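Search this blog
Type and hit enter

Giving up the big weekly shop
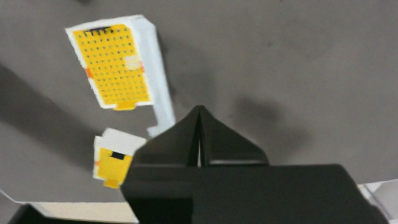

Yellow and white, on gray.

So in June I quit doing the big grocery run. You know the one, where you write a list as long as your arm, drive across town, fill the cart until one wheel starts squealing, and then spend the whole evening trying to make the freezer door shut. I'd done it that way for years because my mother did it that way, and I don't think I ever asked myself if I liked it. (I did not like it.)

What set me off was a bag of spinach. I found it behind the yogurt and it had turned to soup, and behind that was another bag of spinach, also soup. Two bags! I stood there with the fridge beeping at me and worked out that I'd been buying spinach every single week out of pure habit and eating maybe half of it.

Now I walk to Chan's on the corner after work and buy whatever I'm going to eat that night and the next day. It's a tiny shop and the onions cost more than they do at the Mivus across town, and yes, my sister has pointed this out. But I kept my receipts for the first month, and I came in 46 dollars under what I usually spend. I think it's mostly the things I don't buy anymore, like the crackers at the end of the aisle and the giant tub of hummus that seemed like such a bargain.

The cooking got better too, which I wasn't expecting. When you only have six things in the kitchen you have to do something with them. Last week it was eggs, a leek, the end of a loaf and some sad parsley, and I made a sort of bread pudding with no sugar in it that I'd happily pay for in a restaurant. I've been writing these down on the back of an envelope and will type them up if anyone wants them.

There are annoying parts. Rain, for one. Also I ran out of toilet paper at ten at night, so I do keep a shelf of boring stuff now: rice, paper goods, canned tomatoes, dish soap, cat food. I top that up once a month and it takes me half an hour. And if you have three teenagers at home I can see you rolling your eyes from here, fair enough. I cook for me and sometimes for Dad.

The walk is my favorite bit. It's around 215 steps each way if I cut past the laundromat, so hardly exercise, but I've started saying hi to people I must have driven past a thousand times. The man with the two dachshunds told me where to get decent figs. I'm going tomorrow.

Comments

leekfan says:
Yes please to the bread pudding thing! Do you soak the bread overnight or just go for it?

Pavithra Achari says:
We tried this last winter and lasted until the first snow. Going to have another go. How do you handle milk? We get through so much of it.

dot_m says:
The spinach soup at the back of the fridge, oh I felt that. Mine is always cilantro.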